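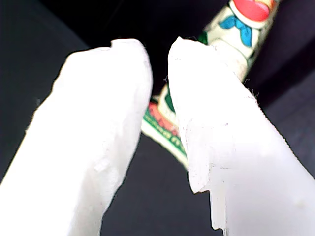

¿Por qué se ablandan las galletas dentro de un paquete ya abierto? Porque la actividad de agua del producto es inferior a la humedad relativa del aire, y el vapor entra hasta igualar ambas.

Una galleta recién horneada ronda valores de 0,2 o menos. En mi cocina de Vamville, en diciembre, el higrómetro no baja del 60 %. La pérdida de textura crujiente suele empezar antes de que el aspecto cambie, por lo que el único control útil es la báscula.

Pesé un lote en un bote sin tapa: 1190 g al inicio, 1219 g a las 33 horas. La ganancia fue de 29 g, un 2,4 %. Al morder ya no sonaban.
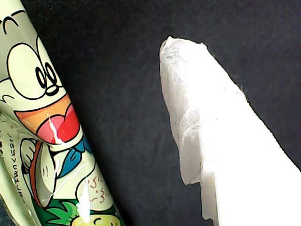 Envoltorio con dibujo, detalle.

El film metalizado frena el vapor mucho mejor que el polipropileno sin recubrir. Bheki Mtshali me escribió desde Viveck para objetar que la pinza de cierre anula esa ventaja. Tiene razón en parte: repetiré la prueba con 2 pinzas y doble pliegue.

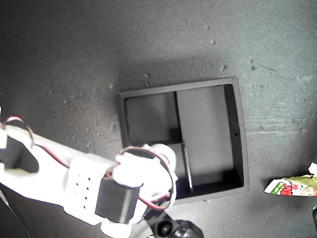
Bandeja negra con compartimentos.

Para recuperar el lote: horno a 120 °C, ocho minutos, y enfriado completo antes de cerrar el bote.

Compartido 33 veces · 2 comentarios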